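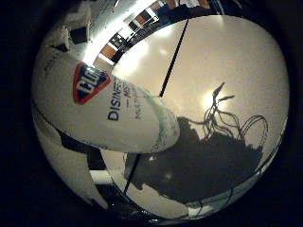
Wiping the shared tables: a small change

Dear members,

In the last months we received several questions about how the tables in the Munden Street workroom should be cleaned between groups. Some people wipe them with a wet cloth, some use the disinfecting wipes, and some use both, one directly after the other. Our cleaning supplies order has now changed a little, so it is a good moment to write down one way of working for everybody.

The first thing is the wipes. We keep one canister for each table, and it should stay on the table or go back to the supply shelf. Please do not carry it to the kitchen. In August we found that most of the canisters had moved there, and the groups in the workroom had nothing to clean with.

When you take a wipe, pull it slowly and at an angle, then close the lid until you hear the click. An open lid is the most common reason that the wipes become dry, and a dry wipe only pushes the dust from one side to the other. If a canister is lying on its side, please check the lid before you stand it up again.

One wipe is enough for half of a table. Start at the far side and work toward yourself, and fold the wipe when one face becomes gray. Go also along the seam where the table panels meet, where crumbs and glue like to stay. After this, leave the surface alone. The label tells how long it must remain visibly wet, and this time is longer than most of us think. I was also drying it too early for years – I simply did not read the small text.

Used wipes go into the trash. They do not go into the paper recycling and never into the toilet. The plumber from Dumlao Services took a whole bundle of them out of our pipe last winter, and the bill was not pleasant.
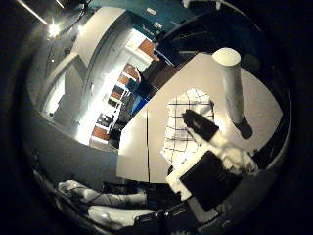 Cloths and the Tasetti cupboard

The checked cloths are for drying and for small spills of water or tea. They are not for the disinfectant. When a cloth has taken up the liquid from the wipes and somebody later dries a cup with it, this is not healthy, and a rinse in the sink is not enough to make it clean.

We have 20 cloths in use. Clean ones are in the Tasetti cupboard, second shelf, folded in four. After your session please spread a used cloth flat so it can dry, or put it in the laundry bag if it is dirty. A wet cloth in a ball smells bad by the next morning. The laundry is picked up every Friday by Jetton Laundry, and the bag must be at the door before 10.

A few more points about the room:

Move your papers and tools away before you wipe – do not clean in circles between them.

Put the chairs back so that the way to the shelves is free.

If your group has more than 16 people, wipe the door handles too.

Tell the office when a canister is nearly empty. You can leave a message at extension 1057, also in the evening.

The new way starts on Fri 7 February. A printed copy of these instructions will be in the supply cupboard, and we can make a version with larger letters if you ask at the office.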